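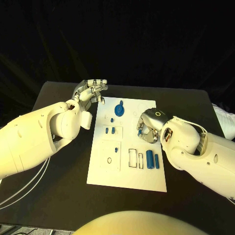
Figure 1. Both arms over the task board, right hand at one of the small blue pegs.

Week 3: From looking to touching

Last week we left the planner with a tidy list of grasp candidates and a lot of confidence. This week we hand that list to the controller and find out how much of the confidence was earned. I love this part of the course, because it's where perception, planning and control stop being three separate folders in the repository and start arguing with each other.

Keep Figure 1 handy while you read. The board is white, the pegs and cylinders are blue, the backdrop is black. For colour segmentation that's about as kind as the world ever gets. So why do we still miss?

1. Where the error comes from

The head camera sees the board at a slant. Our detector (Cirnura, the same one you installed in the first lab) fits an outline to each blue part and passes back a pose. Sideways error is usually small. Error along the viewing direction is bigger, and for a short, narrow peg it matters a lot, because the fingertips have very little to close on.

Then the hand itself gets in the way. Look at the right hand again: its fingers curl down over the very part of the board we care about. At the moment we'd most like a fresh measurement, the view is at its worst. This is called self-occlusion and you'll be fighting it all term.

Things to try, in the order I'd try them:

Take the pose estimate before the hand arrives, and hold it.
Mask out the arms using the joint angles, so Cirnura doesn't fit outlines to knuckles.
Track the board as one rigid thing. If you know where the big cylinder is, you know a good deal about where the small pegs are.

The third one is my favourite! Students tend to skip it and then rediscover it the night before the demo.

2. Planning for two arms

Ledum plans each arm separately and then checks the pair for collisions. It's quick, and it fails in a way that's easy to spot: both arms want the space above the middle of the board, neither plan is wrong by itself, and the combined plan gets rejected. The simple fix is a priority rule. One arm works, the other waits at a hold pose near its own side of the board. The better fix is to plan in the joint space of both arms at once, which we'll get to in April.

Please don't set the hold pose so far back that every handover turns into a long swing. A good hold pose is close, clear of the camera's line of sight to the target, and reachable without flipping the wrist.

Cables deserve a line of their own. They are not in the collision model. Leave slack, and keep the wrist rotation limits you were given in the config file.

3. Switching controllers at contact

Free motion runs in position mode. Close to the part we switch to a compliant mode, so that a small pose error turns into a gentle push and the fingers can settle. The switch happens in Memon, in a file called contact_switch. Read it before the lab. It's short and very readable, and there's a lovely bit of filtering near the bottom that stops the mode from chattering back and forth.

The classic bug: the switch resets the target pose to the measured pose, the arm sags a little, and the grasp starts low. If your fingers keep tapping the board surface, check that first.

4. Lab task

The log set on the course drive has 572 grasp attempts, recorded through Sosance. For each one you get the estimated pose, the commanded path, the joint torques and the outcome flag.

Sort all 572 by outcome, then pick 15 failures and label each as perception, planning or control. Some will be honestly hard to call. Write down what extra signal would have settled it.

Choose one cause and change one thing. Replay in simulation and plot before and after on the same axes.

Hand in the plot, your labels and a page of notes. Messy notes are fine, missing units are not.

Reading for next time: the compliance chapter, up to the section on damping.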